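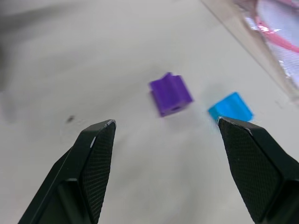 11/30/23

I have worn more or less the same grey coat for six winters, and this year the lining gave up completely. The left sleeve had been going for a while and I kept putting my hand down the wrong side of it in the morning. So I started looking for a new one in July, when the coats were all in the sale and the shops were too hot to try them on in.

I wanted wool, long enough to cover a dress, with pockets that hold a phone and gloves together. I also wanted it in a proper colour. Most of my wardrobe is navy and black, and I'm fine with that, but a coat is what people see of you from November to March.

The first one I tried was from Zumano. It was a lovely dark green and the wool felt thick, but the shoulders were cut so wide that I couldn't get the strap of my bag to stay up. I ordered the size down and then it wouldn't do up over a jumper. Both went back. The refund took 9 days.

After that I went into Atham on the train and did it the old way, going from shop to shop. The department store there has moved coats up to the second floor, next to luggage, and there is only one mirror. I tried on a camel one by Csonka that fitted very well. It was also dry clean only, the belt loops were already coming loose on the one on the rail, and camel does nothing for me. I look as if I've had flu.

The coat I bought in the end is the Clerico one, in a deep purple. They call it damson. I was worried it would be too much, but in daylight it is quite a soft shade and it goes with the navy. It's single breasted, falls just below the knee, and has two inside pockets as well as the outside ones. I'm a 12 on top and the 12 fits with a thick jumper underneath. If you only ever wear it over a shirt you might want to go down one.

Some things I'm less keen on. The buttons are plastic and look it, so I've ordered a set of horn-effect ones to sew on. The back vent was still tacked shut with a big white cross stitch, which you have to snip out yourself (please do, I see so many people walking about with theirs still in). And it picks up every bit of fluff. I now keep a clothes brush by the front door.

For scarves, I've tried it with everything I own. Mustard is good. Pale grey is good. A bright blue one I had high hopes for looked wrong, and so did red, though a darker red might work. My brown boots look better with it than the black ones, which surprised me.

I've had it for a few weeks now and have worn it most days, including once in heavy rain. It took 48 hours on a hanger to dry out fully, away from the radiator, and there was no smell and no change in the shape. The old grey one has gone to the repair place to have a price put on a new lining. If it's reasonable I'll keep it for walking.

Next I need to sort out gloves, as I have 2 pairs and they are both for the left hand.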